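Okay, it's 13th January, I have coffee, and I've been wanting to write this thread since November. Let's talk about collecting demonstrations in sim! 🧵

For anyone new: I work on the Oruvura project with Leen Azar. We drive a simulated arm by hand, save every run, and a policy learns from the saved runs. My job is mostly the driving and the sorting. I love both more than I expected to.

Views from the sim, down by the gripper:

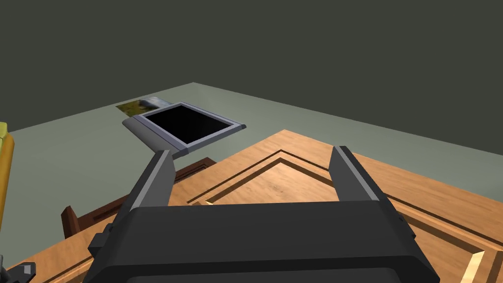
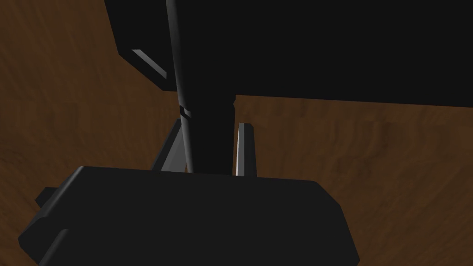
How many demonstrations do you need before training is worth trying?

For one short task in one room layout, we start a first training run at 126 good ones. It won't be a great policy, but it shows you which part of the task your examples are thin on, and then you know what to record next.

That number is ours, by the way. Your task might want a lot more. Ours are short and the objects stay put unless the arm touches them.

Total so far: 605 saved runs across all our layouts. I went through every one of them last week. My eyes are still recovering but wow did I learn a lot about my own driving.

Like this: I always approach from the same side. Always! I had no idea. I'm right-handed and I think I just drift that way with the controller. So the policy had barely seen an approach from the left, and guess where it fell apart.

Fix was easy and kind of fun. Before each run the sim now picks a random start pose for the arm, and I have to deal with whatever it gives me. Some of them are really awkward (wrist all twisted up, fingers facing away from everything) and those have become my favorite ones to drive.

Second thing I found was pauses. I stop to think right before closing the gripper. A person watching wouldn't care. The policy copies it though, and it will happily hover over an object forever, because in half my examples hovering is what you do there.

We trim those now. Leen wrote a little script that finds stretches where neither the arm nor the fingers move and shortens them. We leave a tiny bit of stillness in, since cutting all of it made the motion jerky right at the grasp.

Should you keep the messy runs? Depends on the mess! If I miss the grab, back off and get it on the second try, that's gold, keep it. The policy is going to miss too and it needs to see somebody recover. If I knock the thing off the table and quit, that goes in a separate folder.

I used to restart whenever I fumbled. I threw away SO many good recoveries in November. Still a little sad about it.

Someone asked about camera views. We save 2 per run, plus joint positions and whether the gripper is open or closed. I'd record more than you think you'll train on. You can drop a view later, but replaying old runs to add one was a pain with our setup because we'd changed the physics settings in between.

Oh, and write down your settings! Every single session! We have 16 runs from the Vurkthorpe layout where I can't tell which friction value was on. They look fine. I can't use them with the rest and feel okay about it, so they sit there.

Naming: layout, task, driver, run number. Ruba Saab talked me into putting the driver in the name and she was so right. Her runs are quicker and straighter than mine, and when we trained on just one of us at a time the two policies moved differently. You could tell who was who in a few seconds. Coolest thing I've seen all winter.

We mix drivers now. If you can get even one other person to sit down and drive for an afternoon, do it.

Next up is the Nurketmont layout, with smaller objects and much less room for the fingers. I've done a few practice runs and I'm terrible at it, so expect plenty of recoveries in that set.

If you collect demos yourself, tell me how long your sessions are. I get sloppy after an hour and I'd love to know if that's just me.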